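What Does a Plain White T-Shirt Cost the Planet?
Final report, Textiles and Everyday Life
Submitted 28/02/2018

I picked cotton because I wear it every single day and knew almost nothing about it! The plan was simple: follow one basic garment from the field to the laundry pile, and find out where most of the water goes. I started reading in January and ended up with far more notes than I could use.

My first stop was the Mumard reading room, which has a great shelf on spinning and dyeing. After that I wrote to two small shirt makers, Groltex and Yazıcı. Both answered (thank you!), and Groltex even mailed me fabric scraps in seven weights. 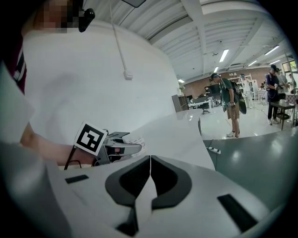

Color turned out to be the part I loved most. Raw cotton is a creamy tan, so even a shirt with no dye in it has usually been through a bleach bath. A white T-shirt like the one worn here looks like the simplest thing in the closet, and yet getting cloth to that shade takes scouring, bleaching and a lot of rinsing. Yazıcı told me their rinse step alone runs 23 minutes per batch.

For the home part I ran a survey at the Workov dorms and got over 400 replies, which blew me away. I asked how often people wash a shirt and at what setting. Many wash after one wear, and 30 degrees was the favorite setting by a mile. Hardly anyone line dries, mostly for lack of space.

If I did it over, I would ask about dryers in more detail and weigh the scraps before washing them as well as after. I forgot the first weighing, so my shrinkage table only covers length and width. The table and the full list of survey questions are in the appendix.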